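Collville House, guest annexe: walk-round checklist, with comments

Inspected by Geeta Bisht, 28th June. Copy to the Rastogi office, copy inside the cupboard door where the last one was.

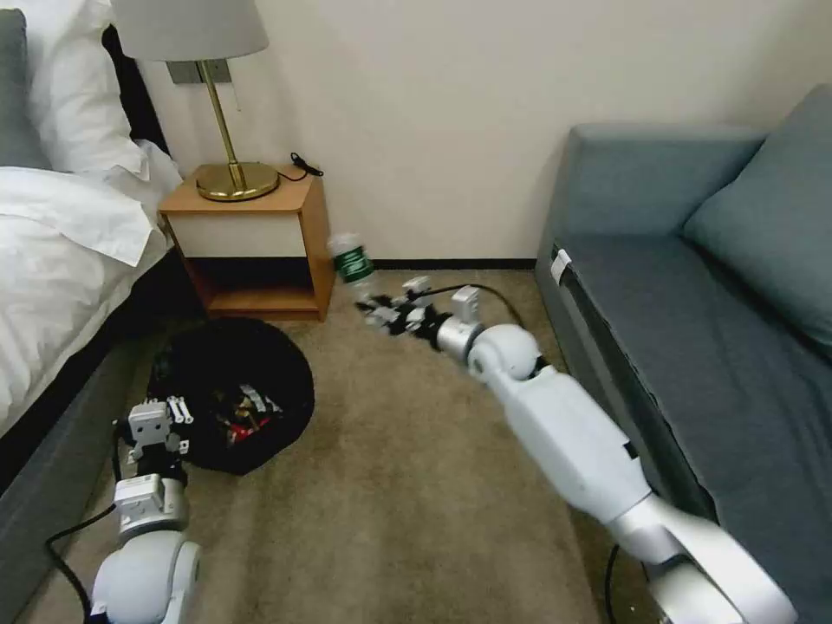 The annexe was built in 1966 and has been improved at intervals by people who never met. I use the same form every time so that the answers can be compared. OK means OK. FAIR means I would sleep there but would mention it at breakfast. ACTION means somebody has to do something, and the name of that somebody goes in the right-hand column, which on the last form was blank all the way down.

1. WAYS IN AND OUT

1.1 Front door opens fully and closes by itself - OK
It closes with some conviction. Mind your heels.

1.2 Back door opens from inside without a key - ACTION
It does open without a key, if you lift it, lean on it and have been shown how. A guest at three in the morning will not have been shown how. The bottom edge needs planing. I wrote this in October as well, in slightly politer words.

1.3 Corridor clear for its full width - FAIR
Clear apart from the ironing board, which has now been in the corridor for three inspections and may have to be added to the floor plan.

1.4 Exit signs lit - OK

1.5 Step outside back door, edge marked - ACTION
The white paint has worn off exactly where people tread. Repaint, and put some sand in it this time.

2. FIRE

2.1 Smoke alarms sound when tested - OK
All of them. The one outside the linen cupboard also sounds when untested, mostly when somebody makes toast. Please do not deal with this by putting a shower cap over it. I have removed the shower cap.

2.2 Heat alarm in kitchenette - OK

2.3 Extinguisher in place, pin in, needle in the green - OK
Was holding a door open when I arrived. Now back on its bracket. A rubber wedge costs next to nothing and I have left one on the hall shelf.

2.4 Fire blanket within reach of hob - ACTION
It is directly behind the hob, so you would have to put your arm through the fire to get the thing that puts out the fire. Move it to the wall by the door. Two screws.

2.5 Fire notice up to date - ACTION
Still tells guests to gather by the big cherry tree. The cherry tree came down two winters ago. Suggest the gatepost.

3. BEDROOMS

3.1 Window opens and stays open - FAIR
Rooms on the garden side are good. The stay in the end room has lost its peg and someone has used a teaspoon. It is a decent teaspoon and the kitchenette would like it back.

3.2 Window restrictors, upper floor - OK

3.3 Carpet flat, edges held down at doorway - FAIR
The metal strip at the end room has one screw proud. I pushed it in with my thumb, so do not regard that as a repair.

3.4 Bedside lamp: flex, plug and switch sound - ACTION (one lamp)
Rusent lamp, asset number 494. The switch crackles. Taken out of use and put on the office desk with a label on it. If you find it back in a bedroom, the label was not big enough.

3.5 Bed frame steady, no sharp edges - OK
The slats in the twin room creak. Creaking is not on the form.

3.6 Heavy furniture fixed to wall - ACTION
Wardrobes yes, the tall bookcase no. It rocks if you take a book from the top shelf, and the only book anyone would want is on the top shelf. The bracket is in the drawer underneath, still in its packet.

3.7 Blind cords tied back - OK
Cleats were fitted in spring and are being used, for which thanks to whoever is doing the rooms.

4. WATER AND BATHROOMS

4.1 Hot tap temperature at basin - OK
Comes through quickly, goes no higher than it should. The new mixing valve has earned its keep.

4.2 Little-used taps run weekly, log signed - ACTION
The log is signed for every week up to the end of next month. I admire the forward planning, but the sheet is meant to be filled in afterwards. New sheet started.

4.3 Shower head clean, hose not split - FAIR
Limescale on the ground floor one. Soak it overnight in vinegar.

4.4 Bath mat with suckers - OK

4.5 Pull cord reaches the floor - ACTION
Tied up in a neat bow at shoulder height. A person who has slipped over cannot reach a neat bow. Untied. Please leave it hanging, however untidy it looks.

5. ELECTRICS AND HEATING

5.1 Fuse board labelled - FAIR
Labelled, yes. One switch is marked "lights", another "other lights" and a third "NOT THIS". I would like to know more about the third.

5.2 Trip switch test button works - OK
Anyone who was microwaving something at the time has my apologies.

5.3 No adaptors plugged into adaptors - ACTION
Sitting room, behind the television. Buy one proper six-way strip with a switch.

5.4 Boiler service in date - OK
Faltitz boiler, certificate in the folder. Meter reads 3340.

5.5 Carbon monoxide alarm tested - OK

6. OUTSIDE

6.1 Path level, nothing to trip on - FAIR
One slab has lifted near the bins. Fine in daylight. The path light is on a timer last set for winter, so it now comes on in broad sunshine and goes off in time for dusk.

6.2 Handrail firm - OK

6.3 Bins away from the wall - ACTION
They creep back. The form asks for a clear gap and there was none. Moved, again.

6.4 Gutters clear - not checked
The ladder is locked in the shed and the shed key is on the hook in the shed.

JOBS, IN THE ORDER I WOULD DO THEM

Back door (1.2)
Bookcase bracket (3.6)
Fire blanket (2.4)
Adaptors (5.3)
Fire notice (2.5)
Step paint (1.5)
Everything marked FAIR, when there is a wet afternoon

The budget left for small repairs is 200 pounds, and the first four should come in well under that if nobody calls out a joiner for the door. A plane and an hour will do it. I can lend the plane.

Names against jobs, please, before the sheet goes back in the cupboard. Initials will do, so long as they belong to someone who still works here.

G. Bisht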